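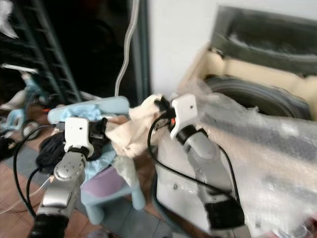
Week 2: Laundry work and the two-arm cell

Most of what has been written about automation at work starts with the car plant. This unit starts with linen, where the material is soft and no two pieces lie the same way. A steel bracket can be picked up from a drawing. A cloth has to be found, gripped and shaken out before anyone knows where its corners are. With a crumpled cream-white cloth in one gripper and a heap of dark clothing below, the arms face the part of the job that workers call sorting, and it is the part that has stayed manual longest.

Our case is Asunport, a contract laundry serving hotels and two clinics. It put in sorting cells supplied by Drivoso and kept its older ironing line. Read the interview with Natalina Messina, shift lead, before class. The main points are below.

Job content. Before the change, a sorter handled pieces all through the shift. Now a sorter watches a cell, clears jams and takes the pieces the arms give up on. Messina says the work is easier on the shoulders and harder on the attention. In one November week her shift logged 1161 interventions, most of them for fitted sheets and tangled sleeves.

Pay and grade. The 48 sorters were moved to a new title, cell attendant, at the same hourly rate. The piece bonus ended, and fast workers lost money by it. Gun-woo Woo, who negotiated for the staff, asked for a higher grade on the grounds that attendants now do first-line fault finding. Management agreed for attendants who pass the in-house test.

Pace. Sorters used to set their own rhythm and talk across the table. The cells stand apart and stop when a jam is left alone, so breaks have to be covered. Several people asked to move to ironing for this reason.

Terms to know: intervention, exception handling, deskilling, job enlargement.

Reading: Gatti, chapter on service work; Emard, sections on piece rates.

For Tuesday, write one page. Pick a job you have held and list its tasks. Mark the ones a machine could take over, then say what would be left for the person and how you would grade it.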